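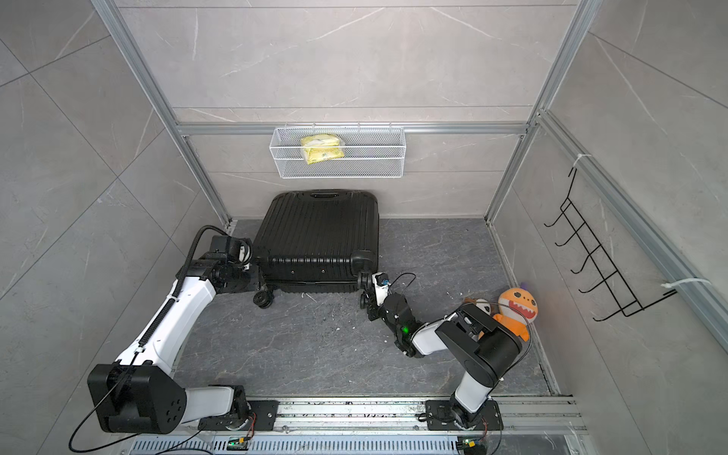

What's the best way to plan a long train journey?

With a paper timetable, a pencil and a whole evening to spare. Put the kettle on first.

21 December 2020

I've been a timetable reader since I was small enough to think the footnotes were secret codes (they more or less are), and this year I've read more of them than ever. I haven't been further than Nedbridge since February. On paper, though, I've crossed the continent several times, changed at stations whose names I can't pronounce and missed a great many imaginary connections!

The book that has kept me company is the old Grusidico rail guide. Mine is a fat, floppy thing, 377 pages, bought second-hand from the shop by the bus station in Nedbridge, and the spine gave up in the summer. It covers everything: expresses, branch lines, the little railcars that run on school days only, ferries, even one or two buses where the track has been taken up. Half the trains in it must have changed by now. I don't mind a bit.

People tell me an app does all this in a few seconds, and of course it does, and I use one when I have to be somewhere by lunch. But an app only answers the question you ask. You put in where you are and where you want to be, and it hands you the quickest way. A timetable shows you all the places in between, every one of them with a time beside it, and before long you're wondering what sort of town gets six trains a day and a dining car. Then you get the atlas down. Then it's midnight.

My big winter project is a trip I'm calling the Drodau loop. Drodau is at the far end of table 88, at the bottom of a page, where the line simply stops. I noticed it because the last stretch takes nearly as long as the whole run before it, for a quarter of the distance, and there's a lovely little note saying the evening train waits for the boat. Waits for the boat! I was sold on the spot.

So far the loop comes to 3612 kilometres, out one way and back another. I added it up in the margins and then again on the back of an envelope, as the first answer was clearly nonsense (I had counted one mountain line twice). There are two nights on sleepers, one on the ferry, and the rest in small hotels near stations. I do love a hotel near a station. You hear the first train go out in the morning and you're allowed to turn over.

If you'd like to have a go at this yourself, start with the slowest part. Find the train that only runs once a day and build everything else out from it in both directions. I used to do it the other way round, beginning at home and working outwards, and I always ended up with five hours to fill at a junction in the middle of the night. Read the footnotes before you get attached to anything. A tiny cross or a letter in a circle can mean "not in winter", and I've lost whole itineraries to a letter in a circle.

And leave long gaps at the changes. Long enough for soup. The railway office tells you the shortest time you need to cross from one platform to another, and it can be done, but then you've been to a place and seen only its stairs. Some of my happiest hours have been spent in station cafés with steamed-up windows and a bun the size of my head.

The one part I can't settle is the way home. The quick route goes through Hyun, with a big modern station and more than enough trains to choose from. The slow one follows a river for most of a day and then dumps you in a town with a ninety-minute wait and, as far as I can tell from the atlas, a castle. I've rubbed it out and put it back in so often that the paper has gone furry.

If any of you have done the river line, do leave a comment. I'd love to know which side to sit on.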